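Section 4. Fitting the doors and setting the gaps

Read this section through before starting. It applies to the Gustura tall and base units in all widths. Wall units are covered in section 5.

4.1 Before you start

The carcass must be level and fixed to the wall as described in section 3. A door hung on a twisted carcass cannot be brought true with the hinge screws alone.

You will need a cross-head screwdriver (hand type), a spirit level, a pencil, a soft cloth and the grey spacer cards from bag C.

CAUTION: Do not use a powered screwdriver on the hinge screws. The threads in the mounting plates strip easily and the plates are not covered by the guarantee once this has happened.

CAUTION: Doors over 70 cm tall must be lifted by two people.

4.2 Hanging the door

1. Lay the door face down on the cloth.
2. Press each hinge cup into its hole until the flange sits flat. Drive in the two short screws from bag A.
3. Check that the hinge arms are at right angles to the door edge.
4. Clip the mounting plates to the inside of the carcass, using the second and third holes from the front.
5. Offer up the door. Hook the top hinge on to its plate first and press the back of the arm until it clicks.
6. Repeat for the lower hinge or hinges.
7. Open and close the door slowly. If it binds, take it off and check step 4.

Note: Units supplied before March have a slide-on hinge in place of the clip-on type. For these, loosen the rear plate screw by two turns, slide the arm in fully and tighten.

4.3 Setting the gaps

Each hinge has three screws. The front screw moves the door sideways. The rear screw moves it in and out. The screws on the plate move it up and down.

1. Close all doors in the run and start with the one nearest the wall.
2. Set the height first. Loosen the plate screws on every hinge of that door, move the door, and tighten.
3. Set the sideways position. Turn the front screws a quarter turn at a time, top and bottom by the same amount, until the spacer card slides down the joint without force.
4. If the joint is wider at one end, turn one front screw only.
5. Set the depth with the rear screws so that neighbouring faces lie flush.
6. Move to the next door and repeat.
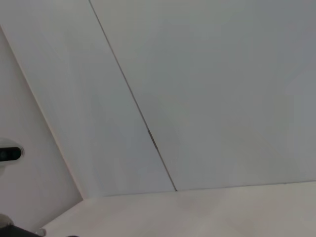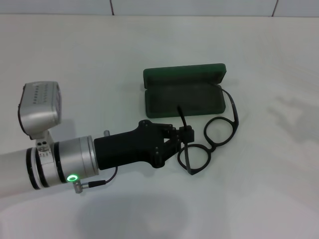 Can I set the gaps before the worktop goes on?

Wait until the worktop is in place. Its weight settles the legs, and gaps set earlier will usually have to be done again.

4.4 Dampers

Push the damper on to the hinge arm until the lug engages. Fit one damper per door on base units and two on tall units. The small switch on the damper reduces its force and should be set to the off side for doors narrower than 20 cm.

Note: A new damper may be stiff for the first 10 or so closings.

4.5 Final check

1. Open every door fully. Neighbouring handles must not touch.
2. Tighten all plate screws by hand.
3. Press the cover caps on to the hinge arms.
4. Check the gaps again after two weeks of use and repeat 4.3 if needed.

Replacement hinges and plates are ordered under part number 1873 from Gamoswood Spares, marked for the attention of Maricel Padilla. State the unit width and whether the hinge is clip-on or slide-on.

Revised 2025-05-08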